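Idska Wall Desk, Eleven Months In
Reviewed by Pavithra Kulkarni

I bought the Idska fold-down desk because my apartment has one wall that isn't a window, a door or a radiator, and I felt it should be earning its keep. The desk cost $354. A regular desk the same width costs less and comes with legs, so you are paying extra for the absence of something, like a sugar-free soda.

Getting it up

The box weighs more than the product page lets on, and mine arrived with one corner that had met a staircase. Inside were two side panels, a shelf unit, the drop-down top, a bag of hardware and a booklet with no words in it. The little man in the booklet is smiling on every page, including the one where he holds the whole cabinet against the wall with one hand and drills with the other. I borrowed my neighbor Parvathi Marar for the hand he seems to have grown.

The holes have to hit studs. My studs are where the builder felt like putting them, so the desk sits a little left of center, and everyone who visits straightens their head to look at it. Start to finish took us an evening, with a break for noodles and a short disagreement over which way up the hinge went. Parvathi was right. She has mentioned it since.

Living with it

Folded up, it's a shallow cabinet that could pass for somewhere you keep the good napkins. Folded down, it's a real desk. I write and do some drafting in Cadport, which means a laptop, a mouse, a notebook and my elbows, and all of it fits as long as the coffee lives on the shelf. The top has a little bounce at the front edge if you type like you're mad at someone. I do, so I notice.

The shelf behind has seven slots. Two are the right size for paper, one fits a charger, and the rest were designed for an object I don't own. There's a cable hole the width of a thumb, and most of my plugs are wider than a thumb.

The big promise is that you close it at night and work disappears. It does, provided you first take everything off the desk and put it somewhere. By June I'd stopped closing it on weeknights. It now folds up when my mother visits.

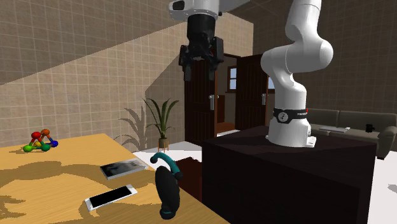
Compared with the others

Before buying I tried the Aitken at a friend's place. It's $405, the hinges are slower and quieter, and the top doesn't bounce at all. It also comes in one color, which the company calls Oat and I would call hospital. If your taste runs that way, spend the extra money.

The Hitodier is the one you see in magazines. It's $705 and has a light inside that comes on when you open it, same as a refrigerator. I stood in the store opening and closing it for longer than the salesman liked. Very nice light. The writing surface is smaller than the Idska's, and for that price I'd want at least a crisper drawer.

Small complaints

The finish marks if you set down a hot mug. The magnetic catch was strong for the first few months and has since become more of a suggestion, so I've added a hook. Idska did send a new catch when I asked, in an envelope with no note and no screws.

Would I buy it again?

Yes, with a stud finder and a flat plug already in the house. Four stars out of five. I'd take another half off for the booklet, but the little man looks so pleased with himself that I can't do it.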